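4.2 Where the charger lives: bedtime phone rules and the limits of self-report

A good deal of advice to poor sleepers now includes some version of the same instruction: charge the phone outside the bedroom. The claim behind it is plausible enough. A phone within reach is a phone that gets picked up, and a phone that gets picked up delays sleep. Our difficulty is with the evidence usually offered for it, and this section sets out why we do not think our own results rescue the claim, although at first reading they seem to.

In the Mottram sample, 85 adults kept a paper sleep diary and were assigned either to a phone-out rule or to no rule. Diaries from the phone-out group showed shorter times to fall asleep. Taken at face value this is a result, and an earlier draft of this paper reported it as one. We now think it should be read much more cautiously, for reasons that have to do with who was filling in the diary and what they had been told.

The first problem is expectation. Participants in the phone-out group knew that they had been given the rule and, from the recruitment leaflet, could easily guess what it was for. Time to fall asleep is hard to judge from the inside at the best of times. A person who has given something up in order to sleep better has every motive to believe that the sacrifice paid off. We had no blind condition, and it is difficult to see how one could be built, but that is a reason to trust the diaries less and not a license to ignore the matter.

The second problem is compliance. The rule was worded as "leave the phone to charge in another room." We had assumed this was clear. Follow-up interviews at the Kernis site suggested otherwise. Several people had moved the phone and kept a tablet. Others charged the phone in the hall until they went to bed and then brought it in as an alarm clock. One couple treated the rule as applying to only one of them. All of these households had ticked the box marked "followed." Of the 16 participants interviewed, 4 gave an account of the night before that could not be squared with what they had written in the diary. We do not suggest that anyone set out to mislead us. The box was badly designed, and people ticked it in good faith.

The third problem is the one most often passed over in this literature. Moving a charger is rarely the only change a person makes. Interviewees who took the rule seriously also tidied the room, changed the bedding, bought a cheap clock, or began going to bed at 10 p.m. because there was little else to do. Any of these could plausibly affect sleep, or at least a person's opinion of it. The Brostier questionnaire, which we used at intake, asks whether a device is "present in the bedroom" and offers yes or no. It has no way to record the rest.

The wording deserves a closer look, because "present" is doing a great deal of work. Is a cable with no phone on it a device? Is a power adapter? Participants disagreed, and so did our two coders, who were given household photographs and asked to apply the Brostier item to each. Figure 3 gives an idea of the ordinary clutter to which a yes-or-no item has to be applied.

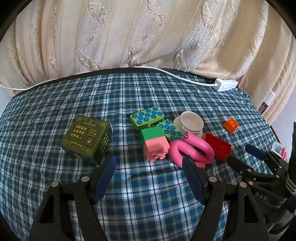
Figure 3. Plaid cloth with a white cable and a small white device, likely a power adapter or hub; a dark green box with gold Chinese characters is at left.

A strict reader of the questionnaire could answer either way here. We are not aware of any published guidance on the point, and the Flovero scoring notes, which are otherwise thorough, say only that "phones and similar items" should be counted. Our coders settled their disagreements by discussion, which produced tidy final figures and, we suspect, very little else. Agreement reached by talking until one side gives way should not be reported as reliability.

It might be objected that errors of this kind are random and would tend to hide an effect instead of creating one. That would hold if the errors fell evenly across the two groups. We see no reason to suppose they did. Only the phone-out group had a rule to follow, and so only that group had anything to gain by answering generously.

What remains is modest. People who were asked to move their phones, and who said that they had, also said that they fell asleep sooner. Whether they did is a separate question. A fair test would need some record of sleep that does not depend on the sleeper's memory, a rule stated in terms that cover tablets and alarm use, and a longer run than the October block we had funding for. Until such a test exists we would advise against quoting our diary results, or anyone else's, in support of the charger rule.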